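Finished the second pass on the Kinlow Basin bathymetry. Contour interval is 3 meters in the shallow zone, wider below that. Short thread on how the old shoreline was drawn.

Lake Kestelia has no outlet today. The highest beach ridge sits at 530 meters above sea level, and I used that as the spill level. Everything below it is filled on the map, including the Femlow arm, now a dry salt flat.

The modern lake covers 3,156 square kilometers in April, when it is usually at its fullest. Surveys from late summer give a smaller figure. I did not mix the two.

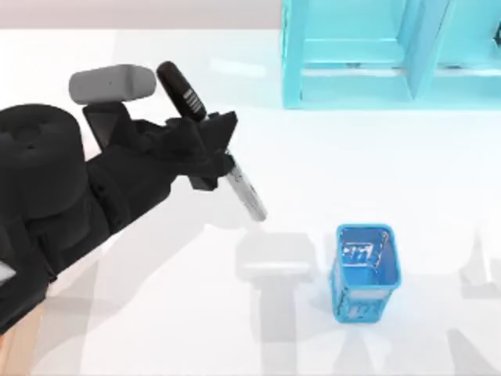

Elevations come from a public radar model, resampled and smoothed once. Smoothing removes most of the speckle but also rounds off narrow ridges, so the Bermúdez sill looks lower than it is. I corrected it by hand from spot heights.

Highest point on the sheet is 3,226 meters, on the south rim. The color ramp tops out just above that. Green means low ground — it does not mean forest.

No correction for rebound. A lake this size would have pushed the crust down a little, and the ridges in the middle of the basin should now stand higher than the ones at the edge. I have too few dated ridges to model it.

River courses are the modern ones, clipped where they meet the old shoreline. The deltas on the east side are left out.

Projection is Lambert conformal conic, with both standard parallels inside the basin. Next sheet covers the Femlow arm at a larger scale.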